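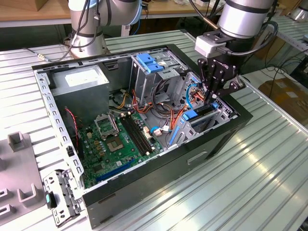

An open desktop tower on the bench, side panel removed, with the motherboard and drive cage exposed.

STOKSIDE EXPANDS DESKTOP COMPUTER REFURBISHMENT IN BALTCOMBE

BALTCOMBE - Stokside announced today that it will extend its desktop refurbishment service to schools and libraries throughout the Baltcombe area, beginning in November. The first phase covers 110 office towers retired by Van Dusen, of which 42 have been set aside for classroom use.

Each computer is opened, cleaned and checked before a decision is made on reuse. Drives are removed and erased under a written procedure. Working power supplies, memory and cables are kept as spare parts.

"A desktop tower can often serve a second owner well - provided the work inside the case is done with care," said Edeltraud Voß, managing director of Stokside.

Refurbished units carry a warranty of two years. Schools may apply through Dinesh Acharya, program manager, at the Baltcombe office.

Shares: 3 | Comments: 2

Related releases
Mindader and Stokside Renew Parts Agreement
Van Dusen Retires Office Desktops

© Stokside. All rights reserved. | Press contact | Back to top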